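01/02/2019

Up at six to finish the letter to the school district before work. Took the 9 bus because the car is still at Stubbs waiting on a part. It was late again, and the driver said they are cutting the last run from Astimwood in March. That will leave me walking home on choir nights unless Merle can drop me off.

Choir was the main thing on my mind all day. We have the Rikstead concert coming and the altos still can't hold their line in the second piece. I practiced it under my breath at my desk until Keegan asked if I was all right. Ate lunch late. Soup, and the end of the rye bread.

Rehearsal started at 7. Darren had us do the breathing exercises twice and then sing the whole opening on "noo," which made my jaw ache. The tenors were good. We were better than last week but we drop almost a half step by the end of the slow verse, and with the piano coming back in right after, there is no hiding it. He thinks we are taking our breaths too shallow. I think we are tired by Friday and should meet on another night, but I didn't bring it up.

The hall at Rikstead wants $200 for the evening, plus a deposit. Danica paid it out of the bake sale money. She has sold a fair number of tickets and wants me to take a stack to work.

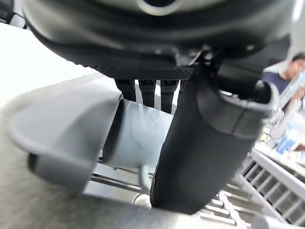
Firdevs said on the way out that the altos should stand next to the basses for the slow verse, and that her old choir did it that way and stopped going flat in a couple of weeks. I told her to mention it to Darren. She said she already had and he was thinking it over.

Home by 9:30. Washed my black skirt and hung it over the tub. Need to call Stubbs in the morning about the car, and buy throat lozenges.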